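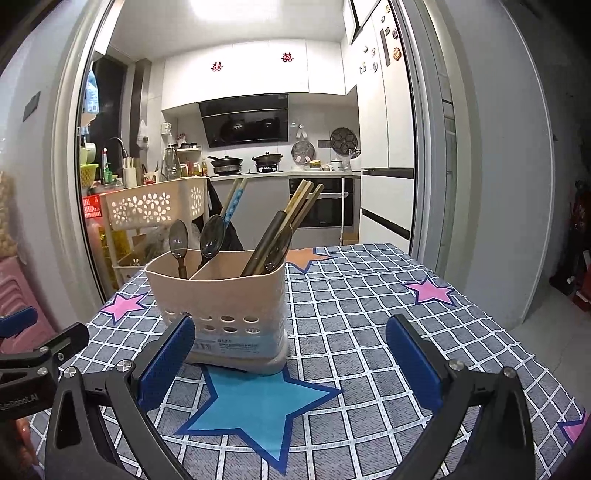 Kitchen and Utensil Check, Unit 12
Vukmont Shared Housing
Checked by: Natalina Fiore
Date: 2024-08-10
Form version: Brinden, 40 points. Only the points with comments are copied out below.

1. Utensils stored upright in a ventilated holder
Result: OK
Comment: Spoons and chopsticks are mixed in the same holder. The form has no opinion on that, so it passes. I would like to know who decided upright is cleaner, because it puts the handles where everyone grabs and the eating ends where everyone breathes. Ticked anyway.

2. Holder drains freely
Result: OK, with doubts
Comment: There are holes near the base and a tray underneath. Holes near the base are fine until something settles below them. Lift the caddy off, look in the tray, wipe it. Residents say this is done weekly. There is no log, so I have written "stated" and left "confirmed" blank.
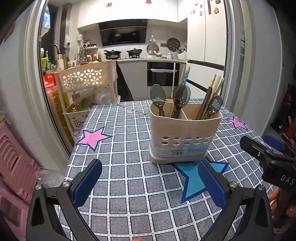 Item 2. Caddy on its drip tray, dining table.

3. Product label removed from food-contact items
Result: Comment only
Comment: Label still on the front of the caddy. It is on the outside and touches nothing you eat with. The old form counted this as a fail. I never saw the sense in it.

4. Wooden chopsticks free of cracks, dark spots and fuzz
Result: Not assessed
Comment: You can't judge wood in a bundle. Each one has to come out and be looked at in good light, tips included. Lino Cattaneo, please do this at the recheck and stop passing them from the doorway.

5. Plastic spoons free of scratches and heat damage
Result: Not assessed
Comment: Same as 4. Dark plastic hides stains very well, so run a thumbnail along the edge of the bowl.

6. Tablecloth clean and lying flat
Result: OK
Comment: The star pattern would hide a fair amount. Check it by hand, especially under the tray.

7. Cooking oil kept away from the burners
Result: Open
Comment: Large yellow bottle by the storage rack. The form wants a distance from the burners and I did not have a tape with me. Measure at the recheck.

8. Greens stored off the floor
Result: OK
Comment: In the rack baskets.

Recheck: September, items 2, 4, 5 and 7.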